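Shop > Bedroom > Side tables > Seris side table, dark brown

Seris Side Table with Drawer
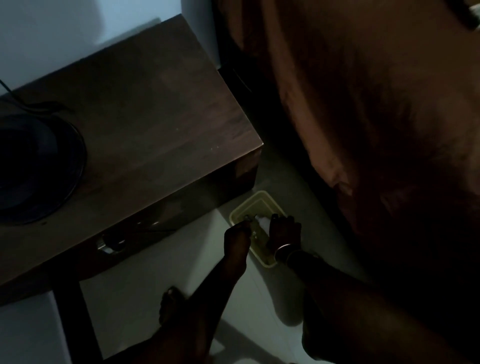
The Seris is the bedside piece in our Estdale bedroom range. It is made of wood and finished in dark brown, with the grain left showing through the stain. The top is flat with no raised lip, so a lamp, a clock or a couple of books can sit right up to the edge, and a cable can be run off the back or the side.

One drawer with a small metal knob. The drawer comes fitted and needs no adjustment. Spare knobs can be ordered from us singly — please give the finish when you write, as the older Seris tables had a slightly larger one.

The table stands on straight legs and is clear underneath, so you can sweep or mop below it without moving it. On a tiled or stone floor we suggest felt pads, which are not supplied.

Height
The top is 69 cm from the floor. This suits a bed with a deep mattress. If your bed is a low one, look at the Katona, which has the same finish on a shorter leg. Measure from the floor to the top of the mattress before you order, with the bedding on.

Assembly
The legs are packed separately and are bolted on from below. Allow 15 minutes. The bolts and key are in a bag inside the drawer. Do not fully tighten any of the legs until all of them are in place, and check the bolts again after a month or so of use.

Care
Dust with a dry cloth. Wipe up spills straight away and use a mat under cups and glasses. The stain is darkest when new. Corners and front edges get the most handling and will lighten with wear. A dark furniture wax will bring the colour back, but try it on the underside first. Do not use spray polish with silicone in it.

Delivery
Sent flat in one box from our Plovside warehouse. Two tables ordered together travel as 2 boxes and are charged as one delivery. We deliver to the front door only — carrying upstairs can be arranged when you book.

Order code: 990
Guarantee: 2 years on frame and drawer. Wear to the finish is not covered.

Related items
Katona low side table, dark brown
Estdale bed frame, double
Estdale chest of drawers
Seris spare knob
Felt pads for furniture legs

Contact us | Delivery and returns | © Estdale Furniture | Back to top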